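Compte rendu de visite : atelier de préparation des colis de la société Droka, site de Stitden

La délégation a été reçue en février par Mme Carol Pickering, responsable des expéditions, et par Mme Birgit Frerichs, chargée de la formation des nouveaux agents. La visite s'inscrivait dans le programme d'échanges consacré aux métiers de l'emballage et devait permettre aux participants d'observer les postes de conditionnement manuel, que l'établissement a choisi de conserver pour les petites commandes.

L'accueil a eu lieu à 9 heures dans la salle de réunion du rez-de-chaussée. Mme Pickering a rappelé que le site de Stitden avait repris les activités de l'ancien dépôt Lammers et qu'il traitait désormais les commandes de détail de toute la région. Le mois précédent, 3 112 colis y ont été préparés. Les envois sur palette relèvent d'un autre bâtiment, qui ne figurait pas au programme.

Les participants ont ensuite été répartis en deux groupes. Le premier a suivi le circuit de réception des cartons, de l'arrivée des lots à plat jusqu'à leur stockage. Une part notable des emballages provient du réemploi : les cartons reçus des fournisseurs sont triés, contrôlés, puis remis en service lorsque les arêtes et le fond le permettent. Les anciennes étiquettes doivent être retirées ou recouvertes avant toute nouvelle expédition. Mme Frerichs a reconnu que cette consigne demandait des rappels réguliers.

Le second groupe a assisté aux opérations de fermeture. Chaque poste se compose d'un bureau placé contre le mur, de rouleaux de ruban adhésif transparent et d'un dévidoir à main. La méthode enseignée prévoit de rabattre les volets, de les maintenir joints d'une main, de poser le ruban sur la jointure centrale et de le faire descendre sur la face avant, puis de le lisser à la paume. Il est demandé aux agents de laisser les rouleaux d'avance à portée de main et de ranger les colis au fond du plan de travail. 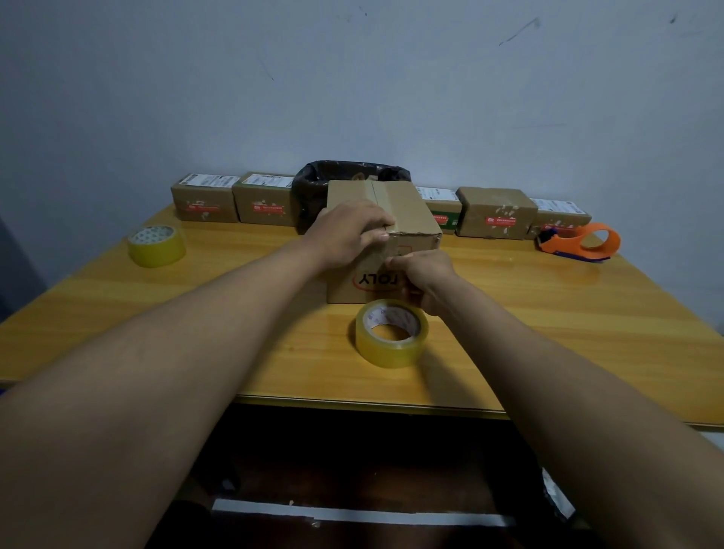 Poste de fermeture : carton à rabats scellé au ruban transparent, dévidoir orange et petits colis alignés contre le mur.

Plusieurs questions ont porté sur l'état des cartons de réemploi. Un bord de couvercle légèrement effiloché n'entraîne pas le rebut, pourvu que la jointure tienne et que les angles restent fermes. En revanche, un carton dont le fond a été humidifié est systématiquement écarté. Les marquages d'origine sont tolérés, y compris lorsqu'ils se retrouvent à l'envers, à condition qu'ils ne puissent être confondus avec l'adresse du destinataire.

La question du dévidoir a également retenu l'attention. L'établissement a testé le modèle Ferov pendant 4 mois avant de revenir à un outil plus simple, jugé moins fatigant pour le poignet. Les agents restent libres de dérouler le ruban à la main pour les petits formats. La formation initiale dure 5 jours, dont 2 consacrés à la seule fermeture des colis.

La matinée s'est achevée par un échange sur la consommation de ruban adhésif. La délégation a demandé communication de la fiche de poste et du barème de contrôle des cartons réemployés. Mme Pickering s'est engagée à les transmettre après validation par sa direction. Une visite du bâtiment des palettes pourra être organisée à la demande des participants, sous réserve de l'accord du service de sécurité.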